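Search this list
Search

Re: Payoff letter on an auction car – title still held by lender
April 12, 2022

Przemysław Tokarz wrote:
> Bought a repossessed Baran wagon through Cemeck. Paid 2000 at the sale.
> The title search still shows Jurnum as lien holder, with 1274 open.
> Do I owe that, or does the first owner?

The first owner does, in most states. A repossession sale normally clears the lien of the lender that ordered it, and any shortfall stays with the borrower. Check two points before you rely on that.

First, confirm that Jurnum was the lender that ordered the sale. If it holds a second lien, the result depends on which loan was recorded first. The bill of sale should name the seller of record, and Cemeck may only be the agent.
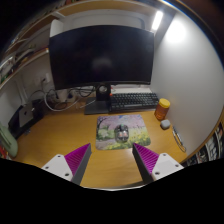 Second, ask Jurnum for a lien release in writing, quoting the VIN and the sale date. Allow 10 business days. The title office will not act on a phone call or on the auction receipt alone.

Do not pay the 1274 to speed things up. I paid almost 300 on a similar claim last June and had trouble getting it back – the lender had booked it against the old loan.

If the release does not arrive, send the bill of sale to the list with the names removed.

2 replies | 0 shares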